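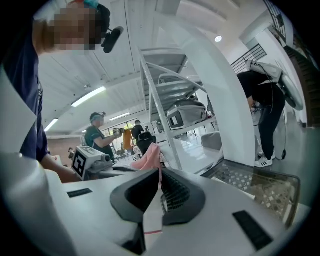 Plinmont Robotics Club blog
Home | Posts | Parts Wiki | Contact

Week two and already behind

Sep 4, 2019

Quick one tonight, I have a problem set due at midnight and I've done one question of it.

So. Club is back. 26 people on the signup sheet, which is way more than last year, and most of them kept coming after the free pizza ran out. We are doing fabric again. I know. I voted for the maze. But the cloth task at Gridstead is worth the most points and our hand-held grippers are kind of the only thing we have that other teams don't, so cloth it is.

Rules are up for the fall round, short version:

One robot arm, one gripper, 18 garments, 25 minutes. Pick up, spread out, hang or fold, depends what the card says. You don't get to see the cards before. Learning from human demos is allowed and this year they finally say so in writing, instead of three people arguing in the forum till 2am.

That means demos. A lot of demos. Our target is 3,000 by the end of the month and we are nowhere close. I did a batch this afternoon, all with the pink cloth, and my wrist is toast. The grip is fine for ten minutes and then your thumb starts to complain. You also start getting sloppy without noticing, like approaching from the same side every time, and then the policy learns that cloth only exists on the left.

Things I wrote on my hand so I wouldn't forget:

– move the cloth between demos. Really move it, don't just nudge it
– slow down before the close
– say the garment name out loud at the start, makes sorting so much easier later
– thin stuff slides down in the notch between the pad and the ridges. Decide if we care

That last one is my whole week. The pads are dark gray rubber with a V cut in them, they were picked for holding edges and seams, and for a towel they're great. Thin fabric is a diferent story. A little strip gets into the notch and then when you open up, it stays with you. Last year we lost a full fold at Gridstead to exactly that, arm goes up, shirt goes up with it, everybody groans. I want to try a flat insert. The other camp wants to leave the hardware alone and just teach a little wiggle on release. We'll do both and see, if the printer is free, and the printer is never free.

Head straps: please adjust them BEFORE you start. If the camera is pointed at the ceiling lights I have to throw the whole run out, and I threw out a bunch in August. I'm not mad. I am a little mad.

Software side. The sorting script is called Flukevitz, don't ask, it was named at the end of a long night. It goes through the recordings and flags the ones where tracking dropped. It works most of the time. When it doesn't work it flags everything, and then you get to watch them all by hand. I spent most of Sunday doing that. If anyone new knows Python and wants to feel useful there is a very open ticket.

Dijkstra (the arm, we name arms after people who'd be annoyed by them) is still in pieces. Elbow joint has play in it again. Shop manual says to shim it, so we shimmed it, now it has play AND a click. So the plan is keep collecting by hand till it's back, which was the plan anyway, but it would be nice to replay even one demo on a real arm before October. Right now we're training on faith.

Oh and marker stickers – if one is peeling at a corner, replace the sticker, don't press it down with your thumb and hope. The sheet is in the top drawer with the calipers. Print more if you take the last one. At actual size!! not fit to page. Someone did fit to page and it took two evenings to figure out why everything was floating above the table.

Next session same time, bring old clothes you don't want back. T-shirts best, no zippers yet. Striped stuff is welcome, we have basically none.

Ok problem set. Will try to write up the notch insert once theres somethng to show.

4 comments | 7 shares

Older post | Newer post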